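List archive: Household Linens and Laundry
Previous by thread | Next by thread | Thread index | Search

Re: Folding hand towels for a small cabinet 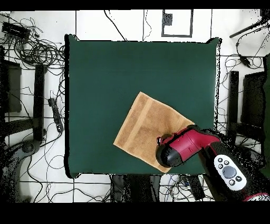 Tan terry towel, folded square, on the green cloth.

On 2024-09-03 a list member wrote:

> We have a bathroom cabinet with one shelf that is only 24 cm deep. I fold
> our towels the way I was taught, lengthwise in thirds and then in half, and
> they stick out so far that the door won't close. If I fold them once more
> they get so thick that the stack falls over.
>
> Two questions. Is there a fold that gives a flat square? And does it matter
> what you fold on? I have been using the bed and everything comes out
> crooked.

Yes to both.

For the square, start by laying the towel flat and working out which way the long side runs. Most hand towels are close to twice as long as they are wide, so folding end to end gets you almost to a square in one move. Then fold it in half one way and in half again the other way. You end up with a quarter of that first square. If your towels are longer than that, fold one end in first by whatever the extra is and then carry on as above. The extra flap goes inside where it doesn't show.

Many terry towels have a flatter woven band near each end. Before I make the first fold I line up the two bands on top of each other. If the bands match, the edges will be close enough. If the bands match and the edges don't, the towel has shrunk unevenly and there isn't much to do about it except put the bad edge at the back.

Thickness is mostly air. Once the towel is folded, press straight down with a flat hand, starting at the fold and moving toward the open edges. Don't drag your hand across it or the top layer will slide and you will have to start over. I press after each fold, which is slower, but the stack stands up. My shelf takes six hand towels this way with the door closed. Before, it took four.

As for the surface, a bed is too soft. The towel sinks in where you press and the corners pull inward. A bare table is better but terry can slip on a smooth top, especially with a lighter towel. I use a square table covered with a dark green cloth. The cloth has enough grip to hold the bottom layer still while you bring the top one over. Dark green is also handy with tan or white towels, as you can see the edge of the towel clearly and any lint shows up right away.

The cloth should be larger than the tabletop so it can be tucked under. Mine rides up and rumples along the sides after a while, and I smooth it down between loads. It doesn't affect the folding as long as the middle is flat. I looked at a padded mat from Lukix and decided against it – it was 100 cm on the long side and would have hung over.

Someone on the list asked in an earlier thread about the Ruslow towels compared with the Zürcher ones. For folding, the Ruslow are easier. They are thinner and hold a crease. The Zürcher are thicker and will spring open if you leave them on the table, so put them under something or get them straight onto the shelf. I would not mix the two in one stack.

One more thing on stacking. Put the folded edge toward the front and alternate nothing. Some people turn every second towel around to level out the stack, but then you pull one out by its loose edge and it comes apart in your hand.

If the shelf is still too shallow after all this, measure the square before you buy another cabinet. The Brotby one has a deeper shelf, but the door frame takes up part of the depth and the figure in the catalog doesn't allow for it.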